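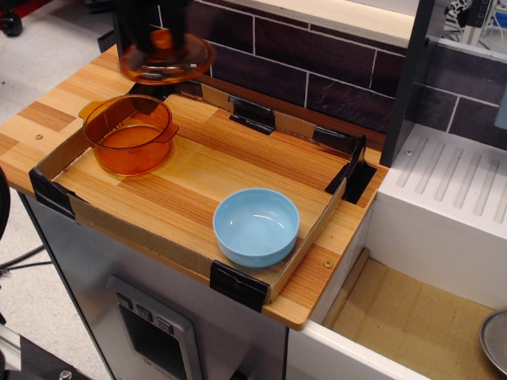 Gronosville Kitchen Things

A data card for the labels, version 5
Maintained by Kwabena Quartey
Last edited 16/08/2020

What this is

A set of 786 still pictures of small kitchens, with a label file saying which things are out on the counter, what they are standing on or in, and whether anything with a lid has its lid on. Pots, bowls, plates, trays, drawers. The label file is plain text, one line per thing.

It grew out of the Feteo list, which was a list of kitchen objects with no pictures at all. I was asked to attach the list to real counters, and I said at the time that I doubted the list would survive it. Parts of it didn't.

What it might be good for

Checking whether your names for kitchen objects hold up when the objects are in use. Checking whether a person or a program can tell a covered pot from an open one. Possibly something about how people lay out a small work surface, although I would want to see the argument before I believed it.

What I doubt it is good for

Anything about how people cook. There is very little food in the set. A pot and a bowl standing near each other tell you that a pot and a bowl were standing near each other. Version 2 had an "activity" column with entries like "preparing a meal" and "clearing up", and when I asked two labelers to fill it in separately they disagreed so often that I took the column out. Several people have written to ask for it back. The answer is still no.

Anything about how tidy a household is. I have seen the set used this way once, in a slide, with a tidiness score to two decimal places. Please don't.

The label file

Each line has the picture number, the thing, the color, the material, the support, and the lid state. Empty fields are left empty. They mean the labeler couldn't say, and they should stay that way when you load them. Filling them with the most common value is a bad habit and will give you a great deal of imaginary steel.

Thing: one of 40 names. Started from Feteo, then cut down.

Color: everyday words. Amber, orange and brown are separate, and they are the three most argued-over values in the file. See below.

Material: glass, ceramic, metal, wood, cardboard, plastic, cloth, other. "Metal" covers everything metal. Feteo wanted steel, aluminum and tin kept apart, and I don't believe anybody can do that reliably from a picture of a plate.

Support: what the thing rests on or in. Counter, tray, drawer, drainboard, shelf, stove, floor.

Lid state: on, off, none. "None" means the thing has no lid that we know of. "Off" means a lid is visible and it isn't on.

Known problems

1. Clear colored glass. The amber pot with the two little side handles is the worst case. Light comes through the walls and colors whatever is under it, so labelers were putting down "orange" for the wood. Its lid is the same amber, with a knob in the middle, and against a dark wall some people missed it completely and wrote "none". The pot and lid lines were redone for version 4 and I think they are now mostly right. I haven't proved it.

2. Pot or bowl. The rule is handles: side handles make it a pot. The light blue ceramic bowl is round, has no business being called a pot, and was called one in a handful of lines anyway. Those are fixed. Expect others.

3. Trays. A shallow cardboard box lid used to hold other things is "tray, cardboard". I know it is a box lid. We tried "box lid" and it wrecked the lid state field, because the script took every pot standing in one to be a pot with its lid off. Black tape on the corners or walls of a tray is not labeled as a thing.

4. Lids in the air. A lid just above a pot is "off". It doesn't matter how close it is or how obvious it seems that it is about to go on. It may equally have just come off, and a still won't tell you which. This rule gets more complaints than all the others put together, mostly from people who would like the set to contain sequences. It doesn't contain sequences.

5. Drawers. Things in an open drawer are labeled if enough of them shows to name them. "Enough" is a judgment and I won't pretend it was applied evenly. A metal plate with half its rim showing got a line in some cases and was skipped in others. Treat drawer counts as too low.

6. Screws, tiles, grout, panels. Not labeled. Part of the kitchen.

Splits

There is a main part of 601 pictures, and the rest are held back for checking. The split is by kitchen, so no counter turns up on both sides. In version 1 it was random, and the numbers people got from it were lovely and worthless. If you are comparing against a result from version 1, don't.

Agreement

Support and thing are fairly solid. Color is weak wherever glass is involved. Material is weaker than people assume: glazed ceramic and shiny plastic get swapped, and the labelers were confident both ways. I would treat any claim about material in this set with suspicion, including mine.

The Koller names

The file koller_map.txt turns our thing names into the Koller catalog names. It was added in January after a request from Tosthorpe. Koller has separate words for casserole, stockpot and saucepan, and we have "pot", so the map has to guess and it guesses "casserole" every time. Use it if you are obliged to. I leave it out of my own work.

Corrections

Send the picture number, the line as it stands and the line as you think it should read. "The colors are off" is not something I can act on. If two people send opposite corrections for the same line, the field goes empty until one of them convinces me.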